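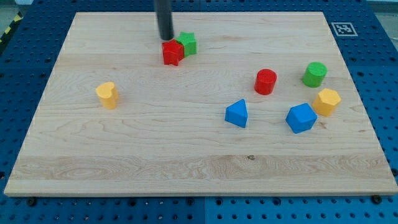
January 23, 2022 - Zorcombe workshop, bench 2

Spent most of the day on the pushing arm. Canan Sarıgül came in after lunch and did the wiring for the limit switches while I worked on the table calibration.

**Board and table**

The old MDF top has gone. It had swollen at one corner and the rod was catching on it. The maple board is on the perforated table now and sits flat with no rocking. I put a straight edge across it both ways and could not get a feeler gauge under. Left the surface bare for now. Canan thinks it wants a coat of wax, I would like to see how the blocks slide without it first.

Workspace limits reset in the config to match the new board. Z floor is higher than before, so do not load the autumn file, it will drive the rod into the wood.

**Marker**

One square marker flat on the table, just past the far right corner of the board. Tracking dropped out twice in the morning, both times with the strip light off. With the light on it held for the whole afternoon. I want a second marker on the left side but have not cut one yet.

**Blocks**

Using the eight-block set: star and cylinder in red, star and cylinder in green, heart and hexagon in yellow, pentagon and triangular prism in blue. Colour thresholds redone against the maple. Yellow is the difficult one, the wood is close to it in warm light and the heart came up as two separate blobs until I raised the saturation cut. Blue needed no change.

Stars are a nuisance when they touch. The two points lock and the pair gets pushed as one piece. Tried coming at the red one from behind with the rod low, then from the side. From the side is better, but it still drags the green star along on some runs.

**Arm**

- Drinum driver board: current limit turned down one step. Shoulder motor much cooler to the touch.
- Fedier coupling on the wrist had a loose grub screw again. Threadlock this time.
- Rod speed capped at 92 mm/s. At the old setting it knocked the cylinders over.
- Control loop left at 400 Hz.

Log from the long run stopped at 3000 lines, so everything after that is lost. Last good entry is step 833 of the second session. The buffer size is hard coded in the Haddadin script (our own, named after the cat) and needs moving to the config.

**To do**

- second marker, left side
- fix the log buffer
- ask Canan for the spare limit switch - the one on the elbow clicks but does not always register
- try the triangular prism on its end
- board wax, decide before April open day

Power off at the wall, key back on the hook.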